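핸드그리퍼 의류 작업 점검표 (행거 구역) 및 점검 의견
프룰빌 작업실 / 3월분
작성: 브론윈 브라이트

표기: 적합 / 보완 / 해당 없음. 보완으로 적은 항목은 의견란을 꼭 채워 주세요. 한 단어만 있어도 다음 점검자에게 큰 도움이 됩니다!

가. 작업 시작 전

1. 그리퍼 손가락 패드의 마모와 이물질 확인 — 적합
의견: 골 사이에 실밥이 끼면 얇은 천이 딸려 옵니다. 이번에는 양쪽 다 깨끗했어요. 지난달부터 마른 솔로 바꾼 게 정말 잘한 일 같습니다.

2. 패드 개폐 동작 5회, 걸림이나 소음 없음 — 적합

3. 하우징 균열, 나사 풀림 — 보완
의견: 3번 장비 손잡이 쪽 나사 하나가 반 바퀴 돌아갔습니다. 그 자리에서 조였고, 다음 점검 때 다시 봅니다.

4. 렌즈 닦음, 저장 공간 확인 — 적합

5. 예비 장비는 전원을 끄고 지정 위치에 보관 — 적합

나. 작업 구역

6. 행거 봉 고정 상태, 손으로 흔들어 확인 — 적합
의견: 봉 끝 연결부까지 만져 보세요. 가운데만 흔들면 헐거운 걸 놓칩니다.

7. 옷걸이 간격 — 보완
의견: 한쪽으로 몰린 옷걸이는 그리퍼가 한 번에 두 개를 물기 쉽습니다. 마슬로 절차서에는 "적당히 벌린다"고만 되어 있어서 사람마다 다르게 하더라고요. 패드를 다 벌린 폭만큼 띄우는 걸로 통일하자고 제안합니다. 해 보면 금방 손에 익어요.

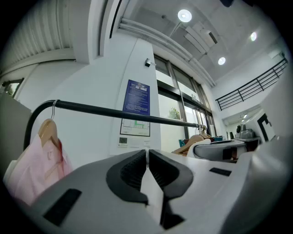
8. 바닥 케이블 정리, 통로 폭 확보 — 적합
의견: 옷을 들고 뒤로 물러나는 동작이 많은 작업입니다. 앞보다 뒤를 먼저 봐 주세요.

9. 대피 안내도와 비상구 앞에 물건 없음 — 적합

10. 마커 표면 오염, 구겨짐, 가려짐 없음 — 적합
의견: 손자국은 비스듬히 봐야 보입니다.

11. 조명 전부 점등, 창 쪽 역광 확인 — 보완
의견: 오후 3시가 지나면 창가 방향 녹화분이 하얗게 뜹니다. 메르카도 팀은 이 시간대에 작업자가 창을 등지고 서도록 순서를 바꿨다는데, 아주 좋은 방법이라 우리도 따라 해 보려고 합니다.

다. 작업 중

12. 손가락, 머리카락, 목걸이 줄이 패드 사이에 들어가지 않도록 함 — 적합
의견: 출입증 줄도 포함입니다. 셔츠 안에 넣거나 벗어 두세요.

13. 한 구역에 동시 작업자 2인 이하 — 적합

14. 연속 작업 17분 이내, 이후 손목 휴식 — 보완
의견: 집중하면 다들 시간을 잊습니다(저도요). 카운터에 타이머를 두었더니 훨씬 나아졌어요. 다만 알람 소리가 작으니 음량을 올려 주세요.

15. 떨어진 옷은 녹화를 멈춘 뒤 손으로 집음 — 적합

라. 작업 종료 후

16. 그리퍼 전원 차단, 충전 단자 발열 확인 — 적합

17. 옷과 옷걸이 수량 대조 — 해당 없음
의견: 프라스브리지에서 새 목록이 오면 시작합니다.

종합 의견
보완은 모두 현장에서 손볼 수 있는 수준이고, 작업을 멈출 사유는 없었습니다. 처음 이 점검표를 돌렸을 때는 보완이 6개였는데 확실히 줄었어요. 특히 가 항목을 시키지 않아도 먼저 하는 분들이 늘어서 정말 반가웠습니다. 7번 간격 기준은 다음 교육 때 직접 옷을 걸어 보면서 정하겠습니다. 다른 생각이 있는 분은 의견란 여백에 편하게 적어 주세요.

재확인 대상: 3번, 7번, 11번, 14번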